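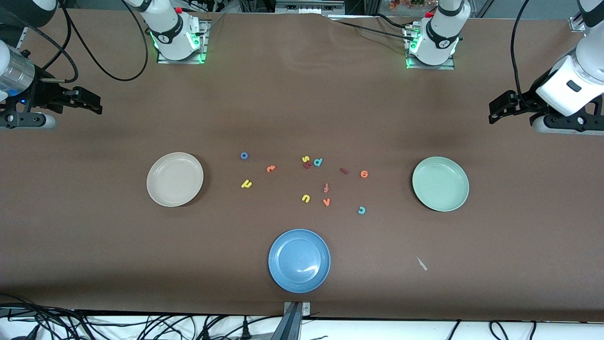

We use cookies to keep this site running and to see which pages get read. OK | Settings

About Soliman Walks

Soliman Walks is a small walking-tour company, and we love what we do! There are 2 of us in the office, plus 11 guides who live in the valleys they lead you through. We started with a single route, the old mule path from Tino up to the chapel above Cimell, and we still walk it every season (it's the one we'd pick if we could only keep one).

Our trips are for people who like to spend the day outside and sit down to a good dinner at the end of it. You carry a day pack, we move your suitcase. Mornings usually start after a proper breakfast, and there is always a long stop for lunch, often at a farm table with cheese, bread and whatever came out of the garden that week. If a village is having its feast day, we change the plan and stay for the music!

Groups are small, up to 11 walkers, and most of our guests have never done a walking vacation before. You don't need to be an athlete. If you can manage a few hours on uneven paths with breaks, you'll be fine on everything except the Prerisix ridge, our one tough route. It tops out at 2085 meters and the last stretch is steep, but oh, the view over both lakes! We only run it in July, when the snow is off the north side.

We stay in family-run inns, the kind with thick walls and creaky stairs and somebody's grandmother's soup on the menu. Rooms are simple and clean, with a private bath. Vegetarians are well looked after. Let us know about allergies when you book and we'll call ahead to every kitchen on the route.

We also run self-guided walks, with printed notes, a map and a phone number that a real person answers. Quite a few guests come with a guide the first year and go on their own the next, and then write to tell us about a path we didn't know. Please keep doing that, we have added two side trips that way.

Dogs are welcome on the Tino and Cimell walks. Ask us first about the inns.

Last updated: Feb 9, 2020

Contact | Booking terms | © Soliman Walks | Back to top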